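3.2 Floor-level clutter beneath and beside furniture

The room survey described in Section 3.1 recorded surfaces at desk height and above. A second pass was made of the floor, with attention to the narrow zones that form where one piece of furniture stands close to another. These zones are rarely listed in household inventories, yet in the Trarov set they held a large share of the items that occupants later reported as misplaced. Of the 396 locations coded in the second pass, 188 were classed as under-furniture gaps.

A gap was defined as any floor area covered by a panel, shelf or seat, and open on at least one side. Each gap was coded for the type of furniture above it, the type of furniture next to it, and the items resting on the floor inside it. Items were assigned to one of six groups: cables, power accessories, paper, textiles, toys and other. An item that could not be identified with confidence was coded by its general form and marked as uncertain. The coding sheet was adapted from one used by Srivastava in the earlier McKinnon survey.

Cables were treated separately from other items for two reasons. They are often left in place on purpose, and their extent is hard to record as a single position. A cable was therefore coded as "run" when it followed a wall or furniture edge, and as "gathered" when it lay in loops or coils. Figure 3 gives a case of the gathered type. 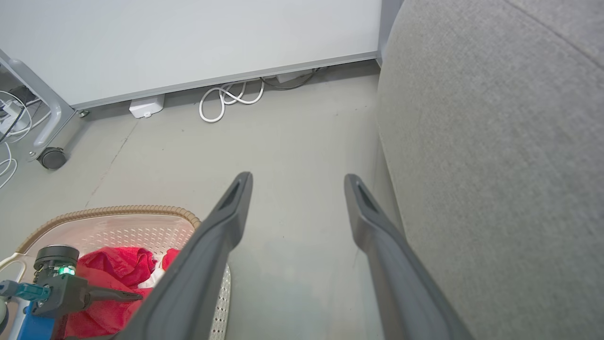 188

Figure 3. Floor gap under a white furniture panel, with light gray upholstery to the right. A white cable lies in loose loops, with a small white box to its left.

The gap in Figure 3 is in shadow, and the items in it are close in color to the panel above them. Both factors reduced agreement between coders. The box was coded as a power accessory, uncertain, as its form suggests an adapter or a junction box but does not settle the matter. The panel was entered as "desk or cabinet" for the same reason. The caster at the left was coded as part of the furniture and excluded from the item count.

Upholstered pieces raise a further problem. A rounded side wall hides part of the floor at its base, and the width of the hidden strip changes with the height of the viewpoint. We therefore recorded only the floor that could be seen and made no estimate for the remainder. Where two coders disagreed on the edge of the visible area, the smaller area was kept.

Gathered cables were then compared with run cables by room type, as reported in Section 3.3.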